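7 April 2022

Long day, good day, mostly. I'm writing this on the sofa with my feet on the radiator and a plate of toast, and if I don't get it down tonight I'll have lost half of it by the morning because it's all in my head as little bits and no order.

So the Avside fingers finally went on. They've been sitting in their box since January, and every time I walked past I thought "tomorrow", and then Meinrad said last night that if I didn't fit them he'd do it himself, and he rounds off screw heads like it's a hobby, so I was in by half seven. Two screws each side, a bit of fiddling with the spacer (the drawing shows it the wrong way round, I'm sure of it, I turned it over and everything lined up), and then half an hour of opening and closing them with nothing in between, just watching. I love that part. They close so much more evenly than the Divbridge pair. The Divbridge left finger has always got there a hair before the right one, so whatever you're picking up gets a small shove before it gets a squeeze, and for a plastic block you don't care, but for a fork lying flat on a bit of cloth it's the whole difference between having a fork and having moved a fork.

The zeroing took ages though. The controller kept remembering the old closed position, and I did the thing where you save it, restart, look pleased, and find it hasn't saved. Three goes. On the third I found I'd been writing to the profile for the other arm. Efa came in at exactly that moment and asked how it was going and I said "fine!" in a voice that fooled no one.

We'd agreed on table things for this comparison. Cutlery, plates, bowls, napkins. Efa picked it because it's all the stuff the Divbridge fingers are bad at, and I wanted it because I'm bored to tears of cubes. Meinrad wanted to keep ten or so cubes in as a baseline and we had a bit of a to and fro about that over coffee, and he got his cubes, but first thing, out of the way, before anyone was hungry.

Cubes: both grippers fine. Moving on.

Plates were more interesting than I'd expected. With the old fingers you have to come down on the rim almost dead vertical, and if you're a few degrees out the rim rolls off the pad. The Avside ones have that notch part way up, and I'd assumed it was there for looks or for saving weight, but the rim sort of finds its way into it and sits. Efa spotted it before I did. She had me do it again and again with the wrist tipped a bit further each time until it let go, and it was a good long way over before it did. I wrote the angles in the lab book so I won't copy them all here, but I was grinning like an idiot. Meinrad came and had a look and said "hm", and from him that's a parade.

Bowls, less good. The thicker rims don't go in the notch at all, they ride on the edge of it, and then you've got the whole bowl hanging off two little points. It holds, and then you move quickly and it swings. I tried slowing the lift down and that helped. I tried squeezing harder and that made it worse, it just popped off sideways and went for a spin and Efa caught it with her elbow. (Bruise, she says. I offered her the good biscuits.)

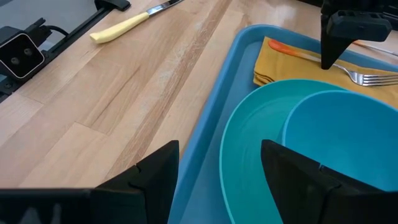
Then the camera business, and I have to write this bit properly because we went round in circles on it until gone two. The wrist camera was set up for the Divbridge pair, which are shorter. With the longer fingers on, you lose a chunk of what it can see low down, and that's just where you want to be looking when you're about to close on something. Efa's view is that we move the camera up and tilt it. Mine was that we leave it alone, because having the fingertips in shot all the time is useful, you can line up by eye when you're driving it by hand and I'd got quite good at it by lunch. Meinrad's view is that we should buy the Reisinger bracket with the slot in it and stop arguing, and he had the page open on his phone before I'd finished my sentence. 261 for a bent bit of metal! I said I could bend a bit of metal. He said he'd seen me bend a bit of metal.

Anyway we did try it Efa's way, with a wedge under the mount (folded card and tape, very high class), and I'll be fair, she's right about the far side of things. You can see over the top of what you're grabbing, and that matters for handles. What you lose is the feeling for how far down you are. I banged the tips on the worktop twice in ten minutes and I hadn't done it once all morning. So there's a setting in between somewhere, and the bracket would let us find it, and I hate it when Meinrad's right by way of his wallet.

Cutlery after lunch. This was the one I'd been looking forward to and it didn't let me down. Forks on cloth: the old fingers bunch the cloth up nearly every time and you come away with fork and napkin together, or just the napkin. The new tips are thinner at the end, and if you come in along the length of the handle and close slowly you can get under it with hardly a ruck. Hardly! I got a run going where I didn't miss for so long that I started to get superstitious and wouldn't let Efa have the leader arm. She took it off me in the end and did just as well on her first try, so there goes my special gift.

Knives flat on the bare wood are still horrible. No gap to get into, and the tips skate. The handle end is better than the blade end, it being fatter, but you need to be very low, and with the camera where it is now you're partly guessing. Meinrad suggested a strip of soft rubber at the very tip. I stuck some on with double-sided tape and it came straight off on the second go and I spent a while picking it out of the finger. Will do it with proper glue and leave it overnight like an adult.

We got the controllers swapped at about four, which was meant to be the main event, and by then I was flagging. The Drerkville box against our old one. On paper the Drerkville one is far quicker, and yes, you can feel it, there's no lag between your hand and the arm that I could notice. But it's twitchy. Every tiny tremor of mine went straight through and came out the other end, and when I've had four coffees that's a lot of tremor. The old box smears it all out and I'd never really given it credit for that. Efa found the smoothing setting buried two menus down and it was much nicer after, though then of course a bit of the lag came back, so what are we paying for? And we'd be paying 889, and that's before the cables. I said as much. She says give it a week with the smoothing at a quarter and see. Fair enough. I did like how quietly it stops. The old one clunks at the end of every move and I've stopped hearing it, and then today it wasn't there and I kept looking round to see if something had come unplugged.

Oh, and the current readings! Nearly forgot, and it's the thing I most wanted to put down. The Drerkville one reports gripper current as you close, and you can see the moment it touches, a nice clear step. For plates it's lovely. For cloth it's nothing much, a sort of slow hill, and I couldn't have told you from the trace alone whether it had the napkin or not. Meinrad got very excited and wants to use it to set the closing force by object. I said one thing at a time. He was already drawing on the back of the delivery note.

Tally so far, for me and not for the lab book: Avside for anything with a thin edge, no contest. Bowls a draw, with a slight lean to the old ones, which I hate to say. Knives, neither. Napkins on their own, I forgot to try the Divbridge pair, so tomorrow. Camera, undecided, leaning Efa. Controller, ask me in a week. I wouldn't want to swap the old fingers out for good yet, but I also noticed I didn't offer to put them back on before we went home, so I think I've made up my mind and am just being polite about it.

Things I must not forget: glue. Card wedge is held on by hope, do it again with something stiff. Put the right arm's name on the right profile, in capitals. Ring Avside and ask about that drawing, and ask whether they do the tips without the notch, or with a wider one, for the bowls. Bring Efa a new biscuit supply. Wipe down the worktop where the tape was, it's gone tacky.

I walked home the long way by the canal as it was still light, and spent most of it opening and closing my finger and thumb on my coat button, trying to work out how I pick up a knife. I slide it, I think. I push it along with the one finger till the handle tips up against the other. Or I drag it to the edge of the table and let it hang over. I tried it at home with the butter knife four or five times before I made the toast and I do it differently each time, so no help there, but the dragging to the edge one might work with the arm. Will ask Meinrad what he thinks before he orders that bracket.

Toast's gone cold. Bed.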